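How to oil a herringbone wood floor

Oiling a herringbone floor takes one long day of work and two of staying off it. The work is not hard but the order matters. These instructions are for a solid or engineered wood floor that has been oiled before, or one that has been sanded back to bare wood. They are not for a varnished floor. If you don't know which you have, do the test in the first section.

Check what is on the floor now

Pick a spot that doesn't show, such as inside a cupboard or behind a door. Put a few drops of water on it and wait ten minutes. On an oiled floor that needs doing again, the water sinks in and leaves a darker patch, which fades as it dries. On a varnished floor the drops stay on top.

If the drops stay up, scrape the surface gently with the edge of a coin. Varnish comes away as white flakes or dust. Oil doesn't flake. A freshly oiled floor in good order will also hold water on the surface, so do both tests before you decide.

Varnish has to come off completely before oil will go in. Sanding herringbone is a job in itself, because the blocks run in two directions and a drum sander going with the grain of one row is going across the grain of the next. Our page on sanding pattern floors covers it.

What you need

Hardwax oil, clear or tinted
Wood floor cleaner, the kind sold for oiled floors
Two buckets
A flat mop with a cotton head
A vacuum cleaner with a soft brush head
A short-pile roller and tray, or a wide floor brush
A small brush for the edges
White buffing pads
Lint-free cotton cloths
Masking tape
Nitrile gloves
Knee pads
A metal bucket with a lid, for the used cloths

I used Brakberg hardwax oil in the natural shade. Ehab Younis did his hall with the Disano one and likes it. Either will do. What you shouldn't do is put one maker's oil over another's without trying a small patch first and leaving it for a week.

Work out how much oil to buy from the coverage on the tin. Measure the length and width of the room, multiply them, and don't take anything off for fireplaces or alcoves. Buy all the tins at once and check the batch numbers match. With tinted oil, pour the tins together into a clean bucket and stir them before you start.

Empty the room

Everything has to come out, including the rug under the sofa. Rugs hide lighter or darker wood, and it is better to know about that on the morning than halfway across. A difference in colour between the covered and uncovered parts will even out over some months of daylight. Oil will not hide it.

Lift heavy furniture, don't drag it. The corners of herringbone blocks are easily chipped, most of all near the borders where the blocks have been cut to a point.

Take off any door that brushes the floor when it opens.

Look over the blocks

Walk the whole floor in socks and feel for blocks that move or click. Mark them with a bit of tape. A loose block should be lifted, the old glue or bitumen scraped off the back, and the block stuck down again with flexible wood floor adhesive. Put a weight on it overnight. Don't try to cure a rocking block by filling the gap beside it.

Small gaps between blocks can be left alone. They open in winter when the heating is on and close again in summer. If you fill them in February the filler gets squeezed out later in the year and sits in ridges along the joints. Gaps you could drop a coin into are worth filling with thin slips of matching wood, glued to one side only.

Dark rings from plant pots can be rubbed back by hand with 120 grit paper, then 150. Go with the grain of each block and stop at the joint. Mask the neighbouring blocks if you have to rub hard.

Clean it

Vacuum twice, once along the length of the room and once across it. Dirt collects in the small V where two blocks meet, and the soft brush head gets it out better than the hard one.

Mix the cleaner with warm water as the label says. Wet the mop, wring it until it no longer drips, and do a strip the width of your arms. Rinse the mop in the second bucket before it goes back into the first. Change the rinse water when it turns grey. Washing-up liquid leaves a film, so don't use it, and keep steam mops away from any wood floor.

Let the floor dry overnight with a window open a little. Wood that looks dry after an hour is often still damp in the joints.

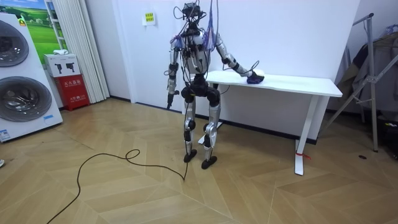
Page last changed: February, by Mercy Mushi (coat times and the section on cloths)

Plan your way out

Before opening the tin, decide where you will finish. It should be a door you can leave by and not need to come back through until the next day. Start at the wall furthest from it.

On a plank floor you would work along the boards. On herringbone, follow the zigzag. Take two or three rows at a time from one wall to the other and stop only at the end of the row. If you stop in the middle of a block you will see the join later, as a slightly shinier line.

Tape the skirting boards. Turn underfloor heating off the day before and leave it off until the last coat has had two days. The room wants to be between 15 and 25 degrees.

First coat

Stir the oil for several minutes with a flat stick, right down to the bottom. The wax settles and shaking the tin only puts bubbles in it.

Brush the edges first, but only along the stretch you are about to roll. Pour a little oil into the tray, load the roller and take off the extra. Roll the oil on thinly, first along the row and then lightly across it. The coat should look wet but not lie in pools. Beginners nearly always put on too much, and thick oil stays sticky for days.

After fifteen minutes look back over what you have done, with your head low and facing the window. Dull patches have drunk the oil and can have a little more. Shiny patches have too much and need wiping with a cotton cloth. Then go over the strip with a white pad, pressing evenly.

End grain takes more oil than the face of the block. If your floor has a border with cut ends showing, wipe those spots sooner or they will go dark.

Leave the first coat for the time given on the tin. With mine it was eight hours, and in a cold room I would give it twelve.

Second coat

Touch the floor in a few places, including a corner. If it feels tacky, wait. If it feels rough, rub it lightly with a clean white pad, vacuum, and wipe with a dry cloth.

The second coat goes on thinner than the first, in the same order and from the same wall. You will use a good deal less oil for it. Buff it in the same way and wipe off anything that is still shiny after twenty minutes.

A third coat is only needed in front of an outside door or at a kitchen sink. Elsewhere it makes the floor slippery and shows scratches more.

Used cloths

Cloths and pads soaked in hardwax oil can heat up and catch fire on their own as they dry, sometimes hours later. Never leave them in a heap or put them in the kitchen bin. Drop them into the metal bucket, cover them with water and put the lid on. Keep the bucket outside, then ask your council how it wants oily waste handed in. The same goes for the roller sleeve.

Afterwards

You can walk on the floor in socks after a day. Furniture can go back after two or three, with felt pads under the legs. Rugs should wait two weeks, as the oil goes on hardening for that long and needs air to do it. Don't wash the floor in that time. Sweep it, and wipe up spills with a dry cloth.

After that, vacuum weekly and mop when it looks dirty, with the mop well wrung out. Use the cleaner made for oiled floors. A rubber-backed mat can mark the oil, so choose one with a cotton or felt back.

Worn spots can be done on their own. Clean the spot, rub it with a pad, put on a very small amount of oil and buff it until nothing comes off on a cloth. With herringbone you can work block by block and the repair stops at the joints, so it shows less than it would on long planks.

Common problems

Still sticky after two days: too much oil, or a cold room. Put a little fresh oil on a white pad, rub it over the sticky part to soften it, then wipe everything off with dry cloths. Raise the heating slightly and open a window.

Patchy shine: usually uneven buffing. Wait two weeks to see if it settles. If it doesn't, do a very thin coat over the full room.

White marks: water got in before the oil was hard. Rub with a white pad and a few drops of oil.

Fine dust stuck in the surface: let it harden, rub lightly with a pad and vacuum. It mostly comes away.

Footprints: wait until the coat is dry, then pad and re-oil the blocks that were stepped on.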